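Kendus Tabletop

Kendus Tabletop is a simulation package for practicing robot arm work on a computer, sold by the software firm Kendus as a yearly subscription. It lets people try out picking, placing and sorting jobs with small objects on a virtual table before any real equipment is bought or switched on, and over the years it has found a comfortable home in community colleges, small workshops and the spare rooms of patient hobbyists.

History

The package grew out of a set of teaching files that Hrvoje Vidmar put together for an evening course in machine programming. His students had one arm to share among them, and a good part of each class went by in waiting for a turn. Vidmar wrote a simple stand-in that could run on the school's ordinary desktop computers, and his colleague Teodora Nikolovski later rewrote the part that works out how objects touch, slide and tip over. Kendus took on both authors and released version 2 in September, with a proper installer and a printed handbook that many longtime users still speak of fondly.

Contents

A standard subscription comes with 32 ready-made scenes and a library of 400 objects, most of them plain blocks, boxes, panels and slabs in bright or neutral colors. Scenes can hold one arm or several, and the user may change the table, the floor, the lighting and the starting place of every object. An optional grain setting adds speckle to the rendered view, which is handy for people who are training vision software and would like it to cope with a less than perfect picture.
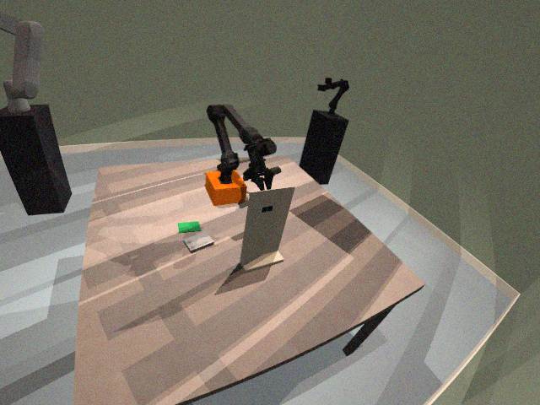 Does a user need to own a robot arm to get started with Kendus Tabletop?

The package runs entirely on its own, and an arm is only needed by those who later want to move their finished programs onto real hardware through the separate Torketti add-on.

Reception

Reviewers have generally been kind to the package. Enda Doherty, writing for a workshop newsletter, praised the way thin upright objects behave when nudged, and found the scene editor easy to pick up in an afternoon. He was less happy with the handbook's chapter on lighting – a short one, and rather hard going for a newcomer. Costel Shehu compared it with the rival Wukden package and preferred Kendus for teaching, though he thought Wukden loaded large scenes faster. The classroom license, which covers up to 200 seats, is managed through a web page that was redesigned after complaints about lost passwords.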